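Questions people ask us about the Flidach test runner, gathered in one place so you don't have to dig through the mailing list for them. If yours isn't answered, write to Duarte Moreira or Lamisi Dankwa and one of us will get back to you (Lamisi is usually the quicker one, I'm afraid).

## Do I have to change my existing tests to use Flidach?

No, and please don't rush into it! Point Flidach at your test folder and it'll pick up whatever your old runner picked up. You can add retry rules and time limits later on, one file at a time, whenever you happen to be in there anyway. When we moved the Kolasine project over, we had 2,365 tests and left nearly all of them exactly as they were.

## Why does a test pass on my laptop and fail on the build server?

Oh, this one comes up a lot, and the answer is very often test order. Your laptop tends to run files alphabetically, while the server splits them among workers, so a test that quietly leaned on data left behind by its neighbor suddenly finds nothing there. Try this first:

`flidach run --shuffle --seed 18`
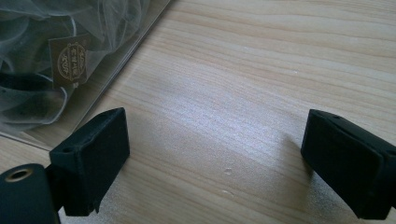
If the failure shows up locally with the shuffle on, you've found a hidden dependency, and you can use the same seed over and over while you hunt for it. If it still won't show up, compare the time zone settings on the two machines. We lost most of a September to one of those.

## How many workers should I ask for?

Start with one per processor core and see how it feels. We run 12 on our own server, and going higher made things slower for us, mostly on account of the database. Your numbers will be different if your tests don't touch a database at all, so do play with it a little.

## Should I turn on automatic retries?

You can, with `retries: 1` in the config file, and I won't scold you for it. I'd only ask that you read the flaky report now and then. A test that passed on its second try is marked in yellow there.

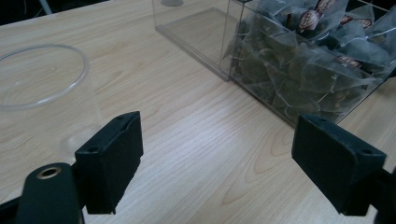 The report is kept for 35 builds and then cleared out, so save a copy somewhere if you're following a problem that only pops up once in a long while. Lamisi keeps hers in the repository next to the tests, and I've come around to doing the same.

## Can I use Flidach together with Haque?

Yes. Haque handles the fake services and Flidach handles the running, and they get along nicely. Just be sure Haque starts before the first worker does, which means putting it under `before_all` and not under `before_each`.

## Where did the Illport plugin go?

It's part of the main package now. Remove the old plugin line from your config, or you'll get every result printed twice.

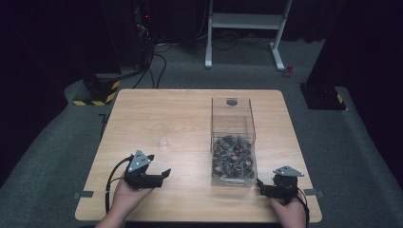
*Wooden table with a clear box on top.*

## Is there a way to run only the tests I changed?

There is: `flidach run --changed`. It compares your branch with the main one and follows imports from there. It doesn't notice edits to data files, so do a full run before you merge.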